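Notebook, June. Clothes folding, bedroom at Bodthorpe

Start 9:40, window side of the bed, bamboo mat on. Continuing from the shirt pages. Want a fold that one person can do sitting next to the bed without getting up, and that stacks in the Droltier drawer without the top one sliding off.

Carried over from last time: the mat stays. I had wanted to go back to the cotton sheet because the little tiles catch on loose knits, but on the sheet everything drags along with the hem and you end up smoothing the bed as well as the shirt. On the mat a T-shirt slides when pulled and stays where it is left. The catching is only bad with the thin gray items, and only if you pull across the seams. Pull along the rows.

Fold A (thirds, then half, then half again). Lay flat, collar away from you. Side in to a third, sleeve back on itself, other side over the top. Hem up to just under the collar, then once more. Width comes out right for the drawer. Trouble is the first step. If the shirt is not flat before the first side comes in, the crease runs off at an angle and every later fold makes it worse. Most of the time goes into flattening, not much into folding.

Navy T-shirt is the reference item for all of this. Mid weight, no print to worry about, holds a crease without ironing.
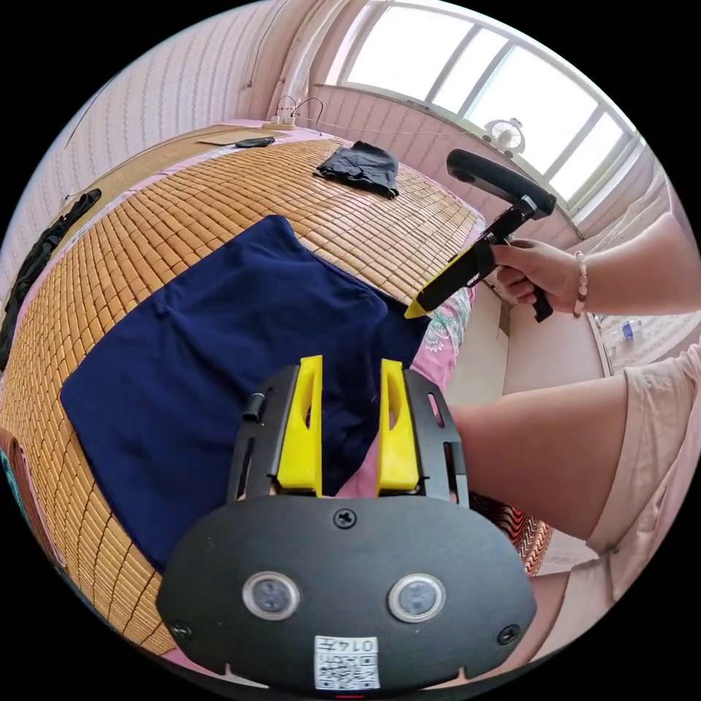 Fold B (half lengthwise first, sleeves together, then thirds up from the hem). Faster, and more forgiving if the start is a bit crooked. The two sleeves have to be matched up or one sticks out at the side of the packet. Collar ends up bent down the middle, which I don't like for anything worn outside the house. Fine for sleep shirts.

Drawer test, 11:15. Set Nusar packing sheet no. 7 in the bottom as a width guide. Fold A fits four across with the edges just touching. Fold B fits four with a gap, and the end packet tips into the gap when the drawer is shut hard. Could put socks in the gap. Wrote this down as an option, not keen on it.

Height: A is flatter. With 13 shirts standing on edge the drawer closes under A. Under B the last one has to be pressed down by hand.

Break for lunch. Left the unfolded pile on the chair.

Afternoon, 1:30. Went on to starting from a crumpled heap, which is how things really come out of the basket. Method so far:

Find the collar first, always. Looking for the hem is a waste of time, it looks like everything else.
Put the collar at the top and hold it, then pull the hem straight down toward you.
Shoulders next, out to the sides, both by the same amount.
Any bunching left at the bottom, pull out from the corners. Pulling from the middle of the hem makes a point.
Only then the sleeves.

If the shirt is inside out, turn it before anything else. I tried folding one as it was and turning it later and lost the fold, obviously.

Dark things are harder in the afternoon. Seams on black and navy barely show with the light coming in low, and I twice took a side seam for the hem. Curtain half closed was a little better. Sort darks in the morning from now on.

Spacing on the bed: keep the next items up at the far end of the mat, spread loosely, so they are not on top of each other when their turn comes. A pile near the working area always gets dragged in by a sleeve.

My choice at this point is A for everything that goes in the drawer and B for sleep shirts only. Copied to page 731 of the house binder under Wan, where the rest of the laundry pages are. 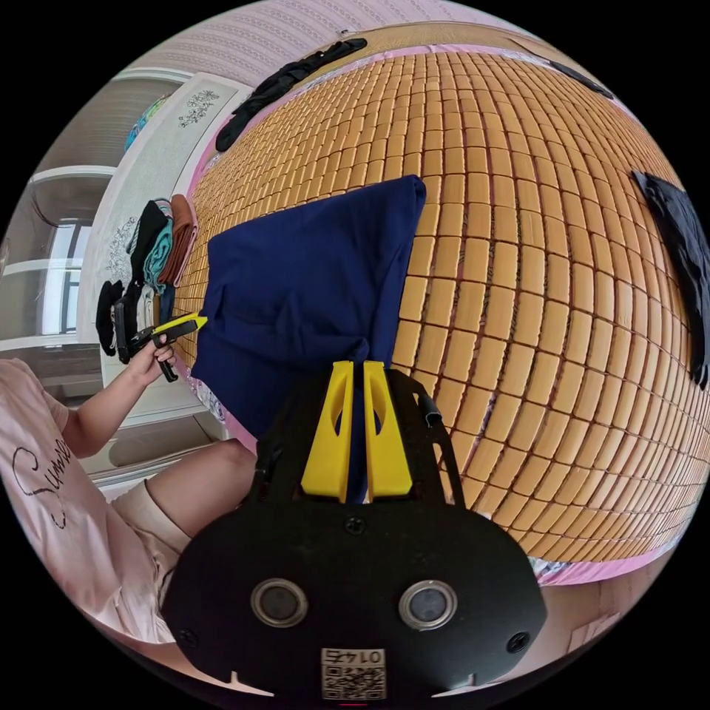
Muchen Duan read the draft of this and wants B for the long-sleeved ones too, on the grounds that under A the sleeves get folded back three times and make a lump along one side. Muchen also asked why the hem goes up to just under the collar and not level with it.

On the second point: level with the collar, the hem shows over the top when the shirt stands on edge, and the packet opens from there. Leave it short by two fingers.

On the long sleeves, fair. Did one both ways at 3:50. The lump is there under A. It can be thinned by laying the sleeve straight down the side before the second side comes over, one bend at the shoulder and nothing else. Still thicker than B. Leaving this open until Amna Abbasi has tried it with the heavier ones.

To do:
Trousers, not started.
Try A with the collar toward me, for left-handed folding.
Shorter guide sheet, no. 7 rides up at the back of the drawer.
Put the chair back.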